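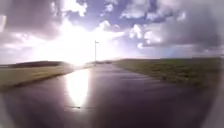 Sun on the wet asphalt after rain.

Sourdough Corner: the slow loaf is back

Well, we did it! The bread swap is up and running again after its summer break, and I'm thrilled with how many of you have written in asking for the recipe I've been banging on about since February. I promised I'd put it all down in one place, so make yourself a cuppa and read it through once before you get flour on anything.

The loaf is my everyday white with a bit of wholemeal in it. I call it the slow loaf and it spends a full 16 hours in the fridge. Please don't be put off by that! You're asleep for half of it, and the dough is happier left alone. I used to rush my bread to get it on the table for dinner and I'd always end up with a tight, gummy crumb and a crust that went soft by bedtime. The cold does wonders for the flavour too. You get that gentle tang, a bit like yoghurt, without it turning into vinegar.

Start with your starter, obviously. Feed it in the morning and wait until it's bubbly and domed on top. Mix 100 grams of it with 350 grams of water, then tip in 420 grams of strong white flour and 80 grams of wholemeal. Get your hands in and squash it about until there are no dry bits left. Cover it, leave it for half an hour, then add 10 grams of salt and a splash more water and squeeze that through. It'll feel slimy and horrible for a minute and then it comes good.

After that it's just stretching and folding. Wet your hand, grab one side, pull it up and fold it over the middle, turn the bowl, do it again. Once round the bowl is a set, and I do four sets with half an hour between them. I'm usually doing the washing or the crossword in between (you've got to love a recipe that lets you do the crossword).

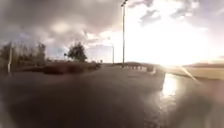 Hydration is the word that scares people off, and I really want to have a go at making it less scary. All it means is how much water you've got compared with flour. More water gives you bigger holes and a softer middle, and it also gives you a dough that wants to climb up your arms. A good sign that you've mixed it well is the surface. By your last fold it should have a slight gloss to it, like that dark pavement with the low sun catching the damp, and it should hold its shape for a few seconds when you let go. If it's still dull and ragged, give it another set and another half hour. If it slumps straight back into a puddle, hold back a couple of spoonfuls of water next time. Flours vary so much that I can't give you one perfect number, and I've had two bags of the same flour behave like strangers.

Vaughn Brannigan emailed to say his starter smells of nail polish remover and should he chuck it out. No! Don't you dare! It's hungry, that's all. Tip most of it away, keep a spoonful, and feed that twice a day for a few days with equal weights of flour and water. If you see pink or orange streaks or anything fuzzy, that's a different matter and it does need to go in the bin, jar scrubbed and all. A whiff of solvent on its own is nothing to worry about. Mine went that way when I forgot it over the holidays and it's back to doubling in an afternoon.
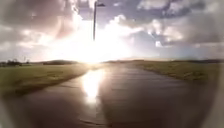

While we're on starters, the other thing I get asked is whether you need to keep it on the bench. You don't. If you bake once a week, the fridge is its favourite place. Take it out the night before you want to mix, feed it, feed it again in the morning, and off you go. Keep what you pour off in a second jar too, because it makes the best crumpets I've ever eaten. A pinch of sugar, a pinch of salt, a bit of bicarb stirred in at the last second, then into greased rings over a low heat. Lovely with golden syrup.

Back to the loaf. Shape it into a ball, rest it, shape it again and drop it into a floured basket or a bowl lined with a tea towel. Into the fridge overnight. Heat the oven as high as it'll go with a lidded pot inside, slash the top, and bake it for 25 minutes with the lid on and another 20 with it off, until it's a good deep brown. Then leave it to cool, and I do mean properly cool. I know. It's torture.

The next swap is on 30th March. Bring a loaf, or half a loaf, or a brick (we've all made bricks, and they're great for breadcrumbs), and an empty jar if you'd like some starter to take home. I'll have rye on the go as well if anyone wants a taste.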